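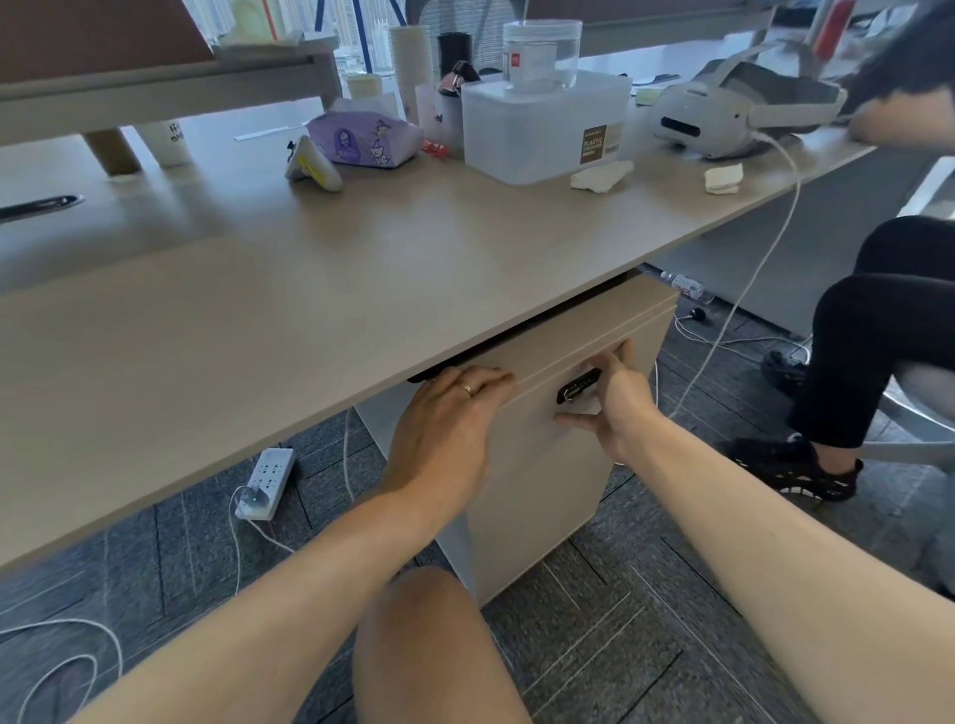

Desk pedestal, top drawer. Card stock and sleeves go in this one.

6th September
Junaid Memon

Sorted the Rondell lot. 700 cards for the price of a decent lunch, described by the seller as "unsearched." I doubt it. The rookies from the first series are missing in a run, and a run that neat doesn't happen by accident.

Pulled 14 signed ones to check. Five go straight in the doubtful pile – same blue pen on all of them, same slant, and they're meant to be from different players. The Núñez looks better. The N has the hook I remember from the one I sold in February, but I only have a bad scan to compare against, so I'm writing "maybe" on the sleeve and leaving it there.

Tried the Teltard sleeves again. Corners still catch going in. Whoever wrote that they are "archival" should say what they tested.

Cesis set is 15 short. Not chasing the checklist card at the price being asked.

To do: new scan of the Núñez at a higher setting, ask for the seller's source in writing.

Comments

pitchout: Signed cards in bulk lots are nearly always junk. Your hook could be anyone's hook.

Marla K: I have two Cesis doubles, numbers on request. No checklist, sorry.

pitchout: Which pen color on the Núñez?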